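Ticket 242: Marble texture shows a visible repeat on large slabs
Product: Pillance (kitchen and bath planner)
Opened by: Abrehet Tesfamariam, Woldemariam Interiors
Assigned to: Femke Vermeulen
Status: Resolved
Opened: July 2019
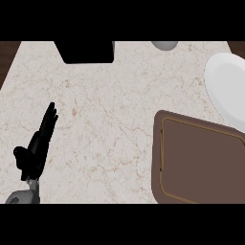 Hi Pillance team! First off, I love the new stone library, and my clients do too. I've been using Cream Marble on nearly every kitchen since the update came in, and on small counters it looks wonderful. The trouble starts on anything long. On an island the same bit of veining comes back again and again down the length of the slab, and once a client has seen it they can't look at anything else. The look I'm after is the one where the tan and rust-brown veins wander all over the pale stone and the dark brown wood in the corners sets it off so nicely. I'd like that same loose, natural feel on a 76 inch run. Is there a setting I've missed, or is it a bug? I have a client meeting coming up for the Aster Street house and would be thrilled to walk in with a clean island.

What I've tried so far:
Restarted the program. No change.
Deleted the slab and drew it again. No change.
Switched to Gray Slate. Repeats too, but it's much harder to spot.
Turned the texture 90 degrees. The repeat now runs across the short side, so a little better, but the veins run the wrong way for the sink wall.

Femke Vermeulen replied:
Hi Abrehet, what a great ticket, thank you! You've done half my work for me. Could you send me two things: the project file, and the number next to Tile Size in the Materials panel? Click the slab, open Materials, and it's the second box down. I have a hunch already but I want to see your file before I send you off changing things.

Abrehet Tesfamariam replied:
File attached. Tile Size says 5. I've never touched that box, I swear!

Femke Vermeulen replied:
Got it, and I can see the repeat on my machine, so we're in business. Tile Size is in feet. Your island is longer than that, so the program lays down one copy of the marble and then starts a second one right next to it. The slab in your file also has Mirror switched on, and that gives you the butterfly shape near the middle. Lots of people like that effect on a backsplash (it's how some real stone gets installed, with two slabs opened up like a book) but on an island it jumps right out at you.

Please try this:
1. Select the slab and open Materials.
2. Turn Mirror off.
3. Turn Random Offset on. It's under the little arrow, easy to miss.
4. Change Tile Size from 5 to 8.
5. Click Apply to Slab. Please don't use Apply to Room, or your window sill will pick up the big veins as well.
6. Render again at Medium before you spend time on High.

Abrehet Tesfamariam replied:
Oh, this is SO much better! The butterfly is gone and the veins flow right off the end of the island. I did click Apply to Room the first time, of course, and the sill looked like a road map. Undo fixed it. One leftover: there's a thin line where the island top meets the waterfall side. The veins just stop there and different ones start on the other side. Can I get them to carry on down the edge?

Femke Vermeulen replied:
Yes, you can! Hold Shift and click the top, then the side, so both are selected. Right-click and choose Join Faces. The texture will then wrap over the corner as one piece. If the side comes out upside down, pick Flip Direction from the same menu. You're on version 2, so you have Join Faces already, but it's hidden until both faces are selected. I've asked our help writer to add it to the stone page, where it should have been all along.

Abrehet Tesfamariam replied:
It wraps! I had to flip it once and then it dropped right into place. I've gone back and redone the Vastton condo as well, bathroom vanity and all, and it's a whole new room. Rendering on High took a good bit longer with the joined faces, but I made coffee and it was done when I got back. Thank you so much, Femke. You can close this one.

Femke Vermeulen replied:
Wonderful news, and good luck with the client! Closing now. If the line ever comes back after you resize the island, run Join Faces again, as resizing breaks the join. We're hoping to have that fixed in the October update.

Resolution: Settings change (Mirror off, Random Offset on, Tile Size raised), Join Faces used on waterfall edge. Join lost on resize logged separately as a defect. Help page edit requested.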